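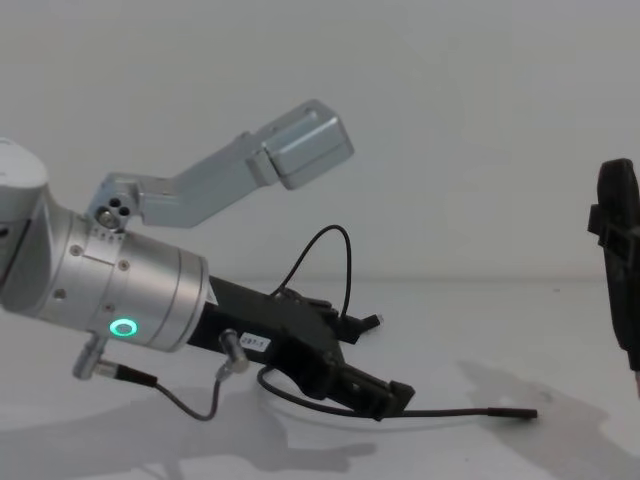 Uchenna Anozie wrote to ask whether the Wardale kit of the Lallitz 3 was worth the money when the wing needs so much attention before it can be joined to the fuselage. The question has been put by other members in different words, and the review which follows attempts to answer it.

The Lallitz 3 was a high-wing, twin-engined feederliner intended for short routes between regional aerodromes. It carried its passengers in a narrow cabin with a single aisle, and is remembered chiefly for its tall fin and its long, rather frail-looking undercarriage. No injection-moulded kit had been offered before this one. Modellers who wanted the type had to make do with the old Baudry vacuum-formed set, in which the engine nacelles were too short and the transparencies yellowed in the box.

Wardale supplies the parts in pale grey plastic on three large sprues, with a separate clear sprue for the cockpit glazing and cabin windows. Surface detail is engraved and restrained. The panel lines on the fuselage are finer than those on the wing, and the difference is noticeable under a coat of primer, although it becomes less so after the final gloss. There was a little flash on the tailwheel fork and on the propeller blades. The review sample had no sink marks on any outer surface.

The fuselage halves were checked against the general arrangement drawing issued by the manufacturer and agree with it in length. The nose profile is good. The fin is a shade too thick at the tip, which may be corrected with a sanding block before the rudder is fitted. Cabin interior parts are limited to a floor, a rear bulkhead and rows of plain seats, and very little of this can be seen once the fuselage is closed. The cockpit is better provided for, with two seats, control columns and an instrument panel to which a decal is applied.

The wing is the weak point of the kit. It is moulded as a full-span upper piece with two lower panels, and the lower panels are slightly too deep at the root. If they are assembled as the instructions direct, a step is left along the whole of the trailing edge. The reviewer removed material from the inside faces of both pieces until the edge closed, and this took most of an evening. The dihedral should be set with a card template. The kit offers no spar, and the joint with the fuselage relies on a shallow shelf which does not hold the angle by itself.

The nacelles fit well once the wing has been corrected. Each engine is a single moulding with the cylinders in low relief, adequate behind a spinner. The cowling rings are handed, but are not marked as such on the sprue. Builders are advised to label them before cutting them free.

The undercarriage legs are accurate and fragile. The model will need 585 grains of ballast in the nose according to the instruction sheet, a unit that will puzzle younger builders and that the importer might usefully have converted. The full quantity is difficult to place ahead of the cockpit bulkhead, and some of it was put in the forward part of the nacelles. The finished model sits correctly on its wheels.

Decals are provided for two operators. The first is Tinance in its early scheme, with a dark blue cheat line and white cabin roof. The second is a freight conversion in overall aluminium with black registration letters. Both sheets are in register and the carrier film is thin. The Tinance cheat line is supplied in long sections which do not quite meet beneath the cockpit windows, and a little matched paint was required to close the gap. The freight scheme needs the cabin windows to be blanked, and no parts are given for this.

The instructions are a folded sheet with clear drawings and short captions. Step 3 shows the tailplane struts reversed. A corrected sheet was promised for August and had not been received when this review was prepared.

The kit may be recommended to members who have completed several airliner models and are content to rework the wing. It is not suitable for a first attempt. For Mr Anozie's purpose, a Tinance machine to stand beside other feederliners of the period, it is a sounder choice than the Baudry set, and the freight version would make a reasonable second build. Spare undercarriage legs can be ordered from Wardale by quoting the sprue letter.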